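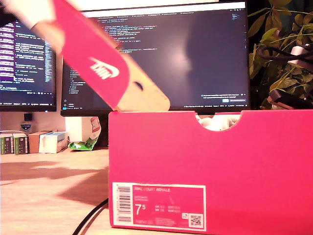 The Case for Keeping the Box

Offices that adopt a clear-desk rule usually begin with the shoe box. At Polstead, where 22 of us share one floor, the rule took effect in March, and empty boxes were to be flattened by the end of each day. The policy is well meant and should be amended.

A shoe box is a sound piece of storage. It has a lid, it stacks, and it carries a label stating what it first held - a courtesy few office containers offer. Cables, adapters and spare badges fit in it without difficulty. The plastic trays issued in its place are shallow and open, and they gather dust within 10 days.

Disorder on a desk comes from objects that have no assigned place. A box, bright pink or plain brown, gives them one. Management should permit one per desk, kept closed and marked with its present contents, and should review the arrangement next March.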